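3.2 Collecting Demonstrations by Remote Control

Demonstrations were collected in two ways. For tabletop tasks, the operator moved the arm by hand while the joint motors were held in a compliant mode. For tasks in which the base must travel, hand guidance was not practical, and the operator drove the robot from a desk using the Dendunus controller, a pair of tracked handles with one trigger each. The remainder of this section concerns the second method, applied to the door-opening task in the Sandemar simulated apartments.

The left handle sets the forward speed and turning rate of the base. The right handle sets the target pose of the gripper relative to the shoulder of the robot. Both are active only while the matching trigger is held, so the operator can release a trigger, return the hand to a comfortable position and take hold again without moving the robot. We refer to this as clutching. Clutch events are stored in the log but are not given to the policy as input.

Each episode begins with the base at a start pose drawn at random from the free floor area of the room. The heading is drawn separately, with the limit that some part of the target door must fall inside the field of view. An episode ends when the door has turned 40 degrees from its closed position, when the operator presses the abort key, or when the time limit is reached. Aborted episodes are kept on disk and marked, but they are left out of training.

Operators received a short practice period in a room that does not appear in the data set. They were told to approach at a steady speed, to stop the base before reaching for the handle, and to press the lever fully before pulling or pushing. No instruction was given on the path across the floor. Early trials had used a painted guide line, and policies trained on those trials followed the line closely and failed when it was removed - the line was dropped from all later rooms.

After filtering, the set held 867 episodes. Filtering removed episodes with missing camera records and episodes in which the base struck a wall at more than walking speed. Light contact between the gripper and the door surface was allowed, as it is hard to avoid with a lever handle and does not appear to harm the trained policy.

Commands were recorded at the rate of the controller and then resampled to match the images. Pauses at the start of an episode were trimmed. Pauses in the middle were kept, even long ones, as many of them fall at the point where the operator stops the base and lines up the gripper. Removing them gave policies that began to reach while the base was still rolling.

Figure 2 gives a view from one of the rooms. The door is closed, with its black lever handle near the upper right, and the floor in front of it is clear. Rooms differ in floor color, wall color and furniture, and the lighting varies from one to another.

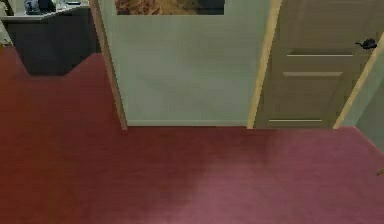
Figure 2. View of a simulated room used in the door-opening task. The camera looks steeply down across the red floor toward the closed door.

Ryszard Wróbel remarked, on reading a draft of this section, that a remote operator tends to stop farther from a door than a person guiding the robot by hand would, and that a policy trained only on such data may learn to overreach. We agree that this is a risk. The logs show that the stopping distance varied widely between operators and shrank with practice. We did not correct for it, but we report results in Section 4 both for the full set and for a subset limited to the later episodes of each operator.

A further limit is that the operator feels no force through the handles. Contact with the lever must be judged by eye from the camera stream, and the first attempt to press it often misses. Such misses were kept when the operator recovered without an abort.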